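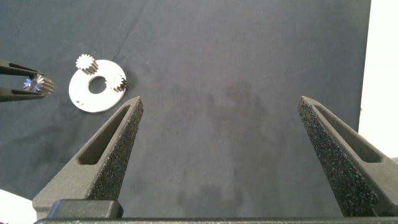
What is changing at Ostell dealerships?

Ostell is extending the warranty on its used cars to 14 months and adding a second inspection before any car goes on sale.

14 Dec 2021 - Ostell, which sells used cars and light trucks, today announced new terms for every vehicle in its Certified program. The terms apply at both of its locations, Danderow and Rajput Road, and cover cars bought on or after the day of this release.

Certified cars used to come with a 12-month powertrain warranty. The new warranty runs two months longer and also covers the air conditioning, the power steering and the factory-fitted touchscreen. Tires, brake pads and wiper blades are still excluded. Repairs can be done at either Ostell service department or at any licensed shop, as long as the shop calls for approval before starting work.

Each Certified car will now be inspected two times by two different technicians. The first inspection takes place when the car arrives. The second is done after any repairs are finished and includes a road test on both city streets and the highway. Buyers get a copy of both reports with their paperwork.

"People asked us what had been fixed on a car and who had checked it," said Emil Frei, general manager of Ostell. "Now they can read it before they sign. If a car had new front struts put in, it says so on the report."

The deductible is $300 per repair visit, the same as before. Buyers can transfer the remaining warranty to a new owner once, free of charge, by filling out a form at the service desk.

Ostell is also moving its online listings to Umum, a vehicle inventory system. Shoppers will be able to filter by body style, mileage and drivetrain, and to hold a car for a test drive. The Danderow listings are on the new system now - the Rajput Road listings will follow in May.

Customers who bought a Certified car before this announcement keep their original warranty. They may buy the extra coverage at the service desk if their current warranty has not run out.

Sales and service hours at both locations stay the same.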